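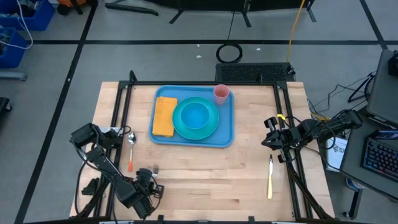
Tray 5, napkin, plate, bowl and cup placed. Spoon, fork and knife still on the table.

Oct 15, 2022
Tray setting, child place setting, layout B

Purpose: settle the order and position of items on the blue tray so that the written sheet for the Vītola lunch room can be finished. Layout A was dropped in January. It put the cup at the lower right, where it was within reach of the sleeve of anyone picking up the knife.

Items: blue rectangular tray, orange napkin, teal-green round plate, bright blue bowl, small pink cup, spoon with orange handle, small fork, knife with pale yellow handle. The tray and bowl are from the Nonora order, number 3429. The cup is an older one from the Mundach box. Bowl and plate were not sold as a pair and the bowl has no seat in the plate, so it goes where it is put.

Sequence used:
Tray toward the far side of the table, long edge facing the setter.
Napkin, folded to a rectangle, upright on the left.
Plate in the middle, clear of the napkin.
Bowl on the plate.
Cup in the upper right corner.
Spoon, fork, knife.

Napkin. Fold in half, then in thirds. The finished width has to leave the plate flat on the tray bottom. With the napkin folded in quarters the plate rim rides up on the cloth and the bowl leans. Thirds is the fold for the sheet. Iron before the first fold if the cloth has been stored rolled; the creases otherwise set at an angle and the rectangle opens at one corner.

Plate and bowl. Birutė wants the bowl centered on the plate. At the table it ended up slightly toward the upper right. I left it there and have kept the offset in my notes, because it leaves more of the plate open at the lower left, on the napkin side, for bread. No rule in the sheet yet. Suggest we write "bowl on plate" with no further position and let the setter judge.

Cup. Upper right corner, standing, open end up. Filled level for the carry test is 125 ml. At that level the cup can be carried on the tray at walking pace without loss if the tray is held by the short ends. Held by the long edge, the far side dips and the cup moves. The sheet should say short ends.

Cutlery. Open question. Three options on the list:
(a) All pieces on the napkin, handles toward the setter.
(b) Spoon and fork on the napkin, knife to the right of the plate.
(c) All pieces rolled in the napkin, napkin then laid on the left as now.

Option (c) is quick at the table and slow in the preparation. It also hides a missing piece until the child opens the roll, so I would leave it out. Option (a) is tight. The napkin in thirds takes spoon and fork side by side, and the knife then lies partly on the fork. Option (b) is my choice. It matches what the children see at a full table setting, knife at the right, and needs no relearning when they move off trays.

Starting positions for the cutlery before setting: spoon on the left below the tray, bowl end up. Fork below the spoon, tines up. Knife on the right, blade up toward the tray, handle toward the near edge. Each piece then goes to the tray in the direction it already lies and does not have to be turned. Keep this for the sheet.

Table. The butcher-block top shows every water ring. Wipe after each carry test and dry along the grain. Oil is due again; use the Pikero tin on the lower shelf and leave overnight before anything plastic goes on it. The trays pick up the oil on the underside and slide.

Handle colors. The orange spoon next to the orange napkin is a poor match for option (b). On the napkin the handle is hard to pick out, and two of the adults in the last try left the spoon behind when clearing. Either change the napkin or change the spoon. There are green napkins in the same size. To be tried with layout B before the sheet goes out.

Washing. Bowl and tray top rack or by hand. The yellow knife handle had a dull band near the blade after 8 cycles on the hot program. No looseness found. Moved to hand wash for now, note on the rack.

To do:
Green napkin with layout B, options (a) and (b).
Check whether the second Nonora tray has the same inside width. It looked narrower when stacked.
Carry test again with soup in the bowl as well as water in the cup.
Ask Birutė Sakalauskas for her marked copy of the old sheet. The cup height is written on it and I do not have it anywhere else.
Oil the table.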